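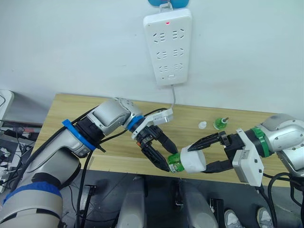
Can an adhesive hook hold a power strip on the wall for good?
A light strip will stay up for a long time if the wall is smooth and clean and the cord has some slack. A heavy strip with several chargers hanging off it should go on screws.

Review: Pimora six-outlet power strip and Jidon stick-on hook
By Rohani Tjoa
Monday, April 26, 2021

I bought the Pimora strip and a packet of Jidon hooks in March. The old strip at my worktable lived on the floor, and I was tired of crawling under the table every time I wanted to plug in the glue gun. The wall behind the table is painted drywall with no stud where I needed one, and the lease says no new holes.

The strip is white with six outlets in three rows of two. There is a small red light near the top and one switch at the bottom. The gray cord comes out of the lower end, so if you hang it upright the cord goes straight down behind the table and you mostly forget about it. It has no USB ports and no separate switches for each outlet.

The outlets take flat pins and three-pin plugs. New plugs go in stiffly, and for the first week I had to hold the strip with one hand while I pushed with the other. It has loosened up a little. Pulling a plug out is the part that worries me with any stick-on mount, and I still put a thumb on the strip when I do it.

Spacing is average. Two ordinary plugs fit side by side. My camera charger is a square block and covers most of the one next to it, so in practice I get five outlets. If you own more than one charger like that, buy something wider.

The hook is blue, which I would not have picked, but the store was out of white. The backing peeled cleanly. I wiped the wall with rubbing alcohol, let it dry, pressed the hook on for a minute, and left it overnight with nothing on it. The packet asks for 2 hours. The first one I put up went on without any wiping and came down in three days with a patch of paint dust on the back. The second has been up for over a month.

Ratih Khoo has the same strip in her kitchen and hung hers from a Nugroho hook, the clear kind. Hers slid down the wall a bit over the stove side, where there is steam. She moved it to the pantry and has had no trouble there.

Hanging from a single point means the strip can swing. It taps the wall if I bump the cord. A dot of removable putty behind the lower end stopped that. I wish Pimora had put a keyhole slot at both ends.

The light is dim enough to leave on at night. The switch is small and sits right at the bottom edge, and I have hit it by accident once while reaching for a jar at the back of the table. It turned off the lamp and nothing was harmed.

I paid a little more than the hardware store brand and bought mine at Coditside, where returns are easy. The cord reached my outlet with about 2 feet to spare.

I would buy the strip again for a worktable. For the hook, I would get the larger size and skip the blue.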